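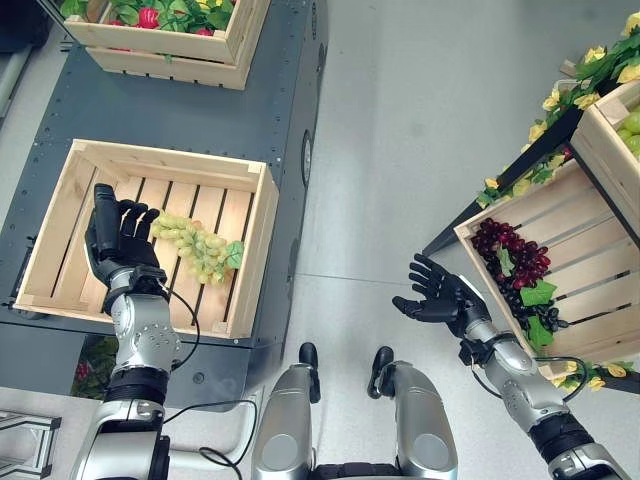

Green grapes in a slatted crate, with a leafy red and green one behind.

I'm mad for slatted pine crates in the kitchen and I'll tell you how I use mine. Grapes go in the long way, one bunch per crate, never piled up - the bottom ones always cop it. If it's the artificial sort you're putting out for colour, same rule, because a heaped bunch looks like a green lump!

For dusty fake fruit, swish it in lukewarm water with a drop of dish soap, then leave it on a tea towel overnight. Leaves get a soft paintbrush.

Iida Halonen taught me to rub the slats with fine sandpaper before anything goes in (splinters, ugh) and to wipe them with a barely damp cloth afterwards. Don't soak pine. I did that in February and the floor of my favourite crate cupped like a saucer.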